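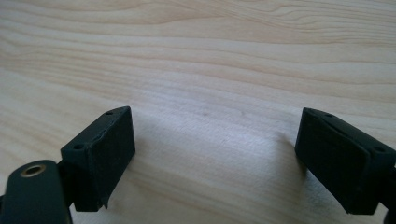

Photo: Lamisi Ansah / Poltach

Reading time: 2 minutes

Dear Svyatoslav and everyone at Panasiuk,

Spring has crept up on us and so has the March report, so I've made a pot of tea and sat down to tell you how the tables are getting on. The short version is that they're getting on very nicely, and the longer version follows (you did say you liked the longer version!).

Your grant was for work surfaces in the shared room at Poltach, and we have now spent £802 of it. Most of that went on timber and the rest on sandpaper, oil and a box of brackets that cost more than I'd hoped. All 3 tables are standing. I'm especially fond of the pale one by the window, with its long wavy grain running from side to side — people do stop and stroke it as they go past, and I'm as bad as anyone. There is a tiny dark speck in the wood which we talked over at some length, and we've decided to leave it be.

The sanding took far longer than I told you it would in the autumn. We had planned on two evenings and it swallowed five, partly because we'd bought the wrong grade of paper and had to go back for more. I should have asked Edimero first, as they've done plenty of this sort of thing, and they were very kind about it when I finally rang.

The mending group has moved across from the old trestles and the Zurotell sewing class will follow once the lamps are up. We have room for 50 people on a busy evening now, if they're friendly.

Still to do: a second coat of oil on the two smaller tables, felt for the feet (the scraping is dreadful), and £100 set aside for stools, which I'd like your blessing on before I order. Do come and see us, any time after four, and I'll put the kettle on.

With very warm thanks,
Lamisi Ansah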